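October 10, 2020
Sorting bench, back room

Right, writing this up before I forget what we did with the ring table. Tomomi and I had the whole morning on it and Darcy wandered in after lunch with opinions (useful ones, mostly).

The plan was to run mixed odds and ends across the green belt and see what's a pain to sort and what isn't. I dug through the Conwood boxes for anything with a bit of weight or a funny shape. First lot was the hard stuff, so metal bar, offcuts and the two brass bits Ciarán left in the drawer in September. 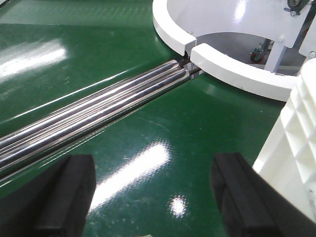
I'd forgotten how much the ceiling lights bother me on this bench. They always have, and Shahla says the same when she's on it. With polished steel it's worse again! The rods lying side by side pick up every bright line going, and then the belt throws back its own patch of glare right next to them, so you end up squinting at three kinds of shiny. I'd like to try the two tubes over the table switched off and a desk lamp off to one side. The green is getting scuffed too, and there's dust on it that shows up something awful in that light. Wipe it down before the next go, microfibre only please, the paper towel leaves fluff.

Other thing with long stock: watch which way it's pointing. The rods were aimed straight at the gap in the white ring, and I don't love that when there's a little caster and a bracket sitting down below it. Anything long goes crosswise to the gap from now on. Darcy reckons we should just cut the bar down to stubs and be done with it, and I'm coming around to that.

Belt speed was left on 3 all day. I had a go at working out the cycle total from the counter and got 938, Tomomi got 939 and we went with mine because I had the pen.

Soft stuff next. Tadhg donated a bag of toys the kids have outgrown, bless him, and there's some play food in there as well.
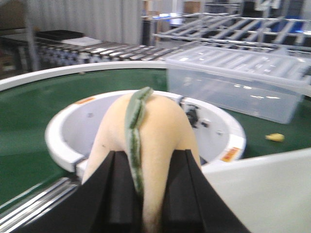 Plush is way more fun than bar stock, but I can never decide what category it belongs in. Tomomi wants everything soft in one group, I want it split by colour, and we went back and forth over it for far too long. The cream one with the mottled green strip down the middle is a good case for her side, as I'd have to pick cream or green and I'd be wrong half the time. The tiny yellow one on the belt, banana or whatever it's meant to be, would be dead easy under either system. So soft by feel, hard by colour, for now. Tomomi is very pleased with herself.

Also, the orange and white labels on the bin rim want replacing at some point. I've asked Ciarán if the Ljungberg catalogue has them.

To do:
Lamp for the bench, borrow the one from Shahla's desk
Saw down the rods (Darcy)
New tub for the small toys, they keep ending up at the bottom of the bag
Ask Tadhg if he wants any of the plush back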